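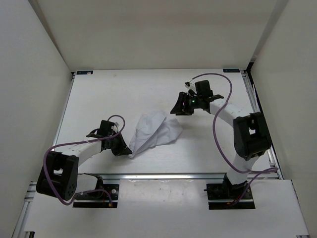
Ticket 790: White cloth does not lie flat for folding
Opened by: Xiomara Fitzsimmons
Assigned to: Kenji Delacroix
Date opened: 8 March 2024
Status: Open, waiting on requester
Category: Folding table, cloth

Problem as reported
The thin white cloth will not hold a half fold. The upper layer creeps back toward the crease and the edges end up out of line. Same result on 6 of 7 tries. The table top was wiped before the first try.

Comment, Kenji Delacroix
Which cloth is this, Gilance or Avden? The two get mixed up in the drawer. Also need to know how it was stored.

Comment, Xiomara Fitzsimmons
Avden. It came out of the drawer balled up under the towels. No ironing.

Comment, Kenji Delacroix
Stored wrinkles are the likely cause. Steps to try, in this order:
1. Shake the cloth out once, holding two neighboring corners.
2. Lay it down and pull one corner outward until the wrinkles next to it open up.
3. Repeat for the other corners. Do not press the middle first.
4. Fold, then turn the cloth 90 degrees and check the edges. 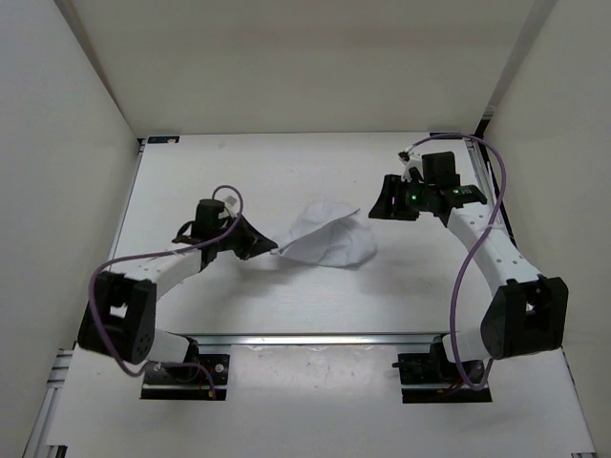
White on white makes step 4 slow. The edge of the upper layer is easiest to find by its shading, so check from the side and not from straight overhead.

Comment, Xiomara Fitzsimmons
Ran steps 1 to 4. Edges line up better along the crease. The far corner still pulls in when the opposite one is stretched.

Comment, Marcus Szabo
Saw the same with the Gilance cloths in December. Low iron, no starch, then stored flat. Starch made the crease stiff and the second fold worse.

Comment, Kenji Delacroix
Agreed. Please iron on low, store flat overnight, and rerun all 7 tries. Post the count here. Ticket stays open until then.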